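Cellside Grasp Pack, two months in

I bought the Cellside pack on a Sunday, which tells you how my weekends go. You get a simulated two-finger gripper, 200 household objects and a scene editor that Hacer Uçar, who shares my office, calls "the furniture store."

The objects are the good part. The game controller has its lettering and colored buttons, and it is a nasty shape to pick up — all curves and handles. The shadows are less lovely. Some have edges like a bread knife, and the manual suggests a setting that made mine worse.

I ran 3851 grasps on an old desktop and it crashed twice, both times at lunch. Support answered politely and sent me the page I had already read. I'd still buy it again, grumbling.
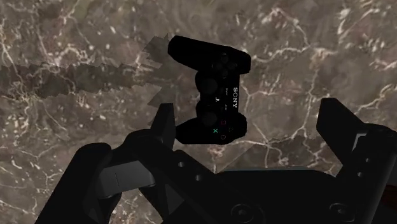
Can I add my own objects to the pack?
Any mesh you can export will load, but you have to set the weight and friction by hand.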